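Dec 5, 2023
Urnen build, shared bench at Clisley

Picked up where I left the bracket sorting. The plan was for the two arms to feed parts from the blue tray while I did something more dignified. I ended up doing the sorting myself, by hand, like a Victorian.

Tray goes on the ribbed steel shelf now, not the bench. Taught the pick pose again from scratch after the shelf went up a notch. Old pose was 66 mm too low and I have a dent to prove it.

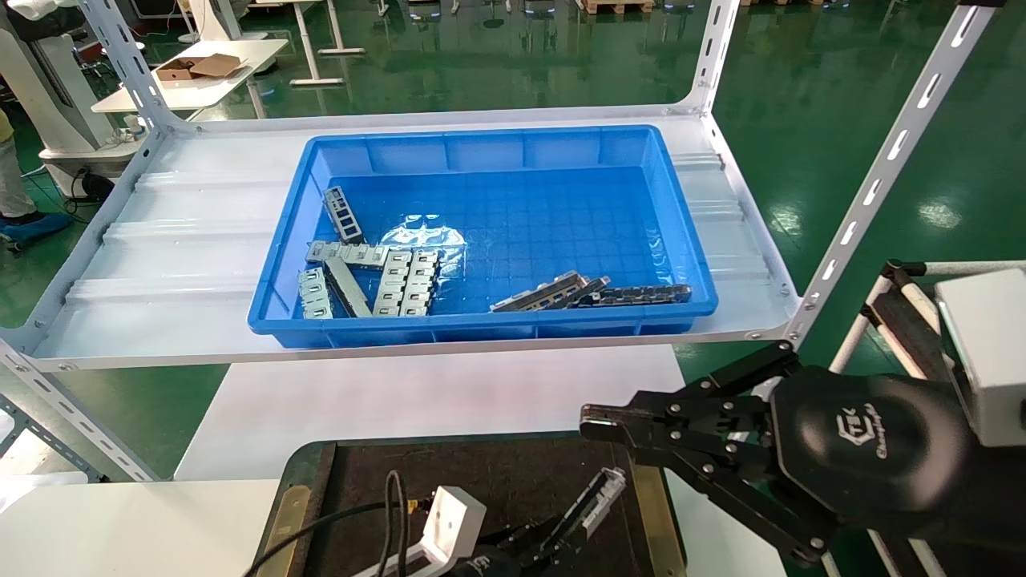 Brackets and rails in the blue tray, plastic bag still in with them.

Notes on the tray:
– the grid floor gives the depth reading fits. Every little square cell comes back as a possible part.
– shiny bag is worse. It scored higher than any bracket, so by the software's reckoning the bag is the best part we own. Take it out before the next run.
– slotted pieces leaning on the wall are fine. Rails lying on top of each other are not – it asks for one and tries for the lot.

Grip force set to 200 in the config, units known only to whoever wrote the Kwofie driver. 498 was a mistake. Sorry about the short bracket, it is now a shorter bracket.

After that, the power supply job. The idea is one arm takes hold of the wire bundle, the other stays open and waits for its turn, and a human keeps a hand close by. Wires are a miserable thing to grip. They squash, then they splay, then you start over. Three tries per run is the limit I've put in, mostly to protect my mood.
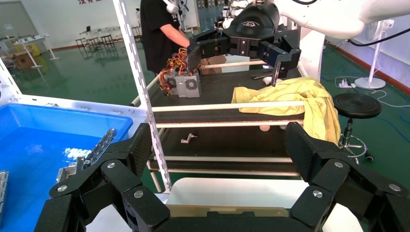 Janelle Umali reckons the wires should be zip-tied into one fat bundle before an arm goes anywhere near them, and that I'm spending hours teaching a robot to cope with a mess I could tidy in a minute. I said coping with the mess was the project. She said it had been the project since July.

Fair. Zip ties are on the Stondel order, along with fingertip pads.

To do:
– bag out of tray
– save the new pick pose under a name that isn't "new2"
– ask Jerome Bañez where the 3 mm hex key went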